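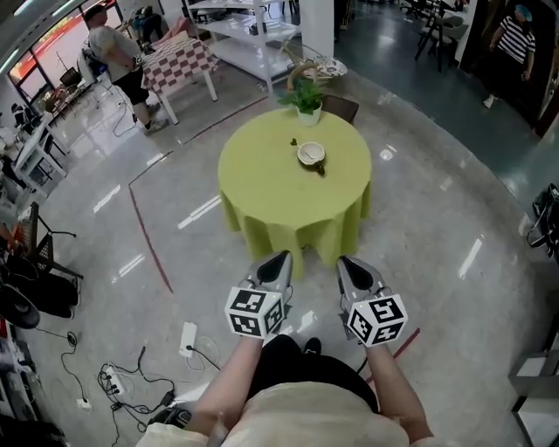

Noonan Round Tablecloth, Floor Length

Flustgate > Table linen > Round cloths

A plain round cloth in lime green, cut large enough to reach the floor on all sides of a standard round table. It suits café tables, stalls, function rooms and any table at home where you would like the legs covered.

Colour: Lime
Also available in: Slate, Chalk
Shape: Round
Sizes: 265 cm and 370 cm across
Fabric weight: 265 g per square metre
Edge: Narrow stitched hem
Sold: Singly
Dispatch: Within 48 hours of order

Choosing a size

Measure across the top of the table, then measure from the top down to the floor. Double the second figure and add it to the first. A table 115 cm across and 75 cm high comes to 265 cm, so the smaller cloth will just touch the floor. If your table is narrower than this, the extra will gather at the bottom.

The 370 cm cloth is for large banqueting tables. We don't recommend it for anything less than 200 cm across, as there will be too much cloth round people's feet.

On the table

The cloth hangs in folds down to the floor. The folds settle by themselves but look neater if you go round once and pull each one straight. Lime is a strong colour and varies a good deal with the light, going more yellow in some rooms. White crockery and a small green plant in a white pot stand out well against it. If you are unsure, order a swatch first.

People often mix it with our Jekberg cloth in a red and white check, using the plain one on some tables and the check on others. Jekberg is sold on its own page and comes in different sizes, so please check the measurements before ordering both. 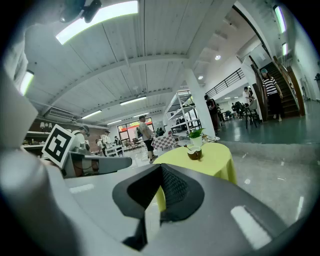
Washing and storage

Wash at 40 degrees with similar colours. The first wash should be done separately. Do not use bleach. Hang to dry, or tumble on low and take it out while slightly damp. Iron on the reverse with a medium iron.

For storage, fold in half twice and roll from one end. Rolled cloths crease less than folded ones. The Lurkano storage bag takes 3 of the smaller size or one of the larger.

Returns

Unwashed cloths can be sent back in their original wrapping. Swatches can't be returned. Cloths hemmed to a special size are made to order and can only be returned if there is a fault.

Tables are not included, and neither are the plant pots and crockery shown with the cloth. 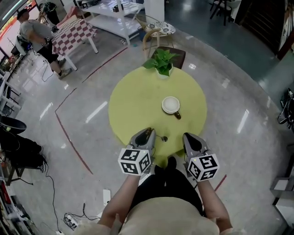
Can the cloth be shortened?

Any of the colours can be cut down and hemmed again at home with an ordinary sewing machine. Wash the cloth once first in case it shrinks slightly. We can also do the hemming before dispatch, but these orders take longer than the usual 48 hours.

Page updated 3/5/22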